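**gripper choice for the vise cell sim?**

**fatalton70:** Trying the Donati fingers against the Birnby ones in sim before I spend $500. Same board, same four blocks.

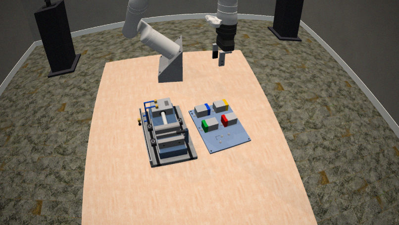 *Fingers open, board to the right of the vise*

**plestska_mike:** I'd go Birnby - the pads are wider. Is your wrist cam any good?

**fatalton70:** Fine for colour, so-so for edges. I ran 9 grasps with each set and Donati dropped fewer.
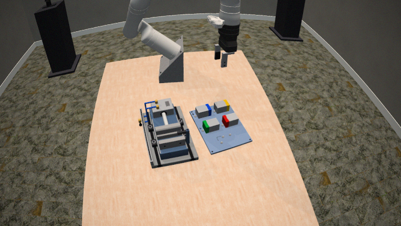
Cycle time was around 6 seconds either way, so I'm leaning Donati.

**plestska_mike:** Nine's not enough, mate. Do 70 and I'll believe you.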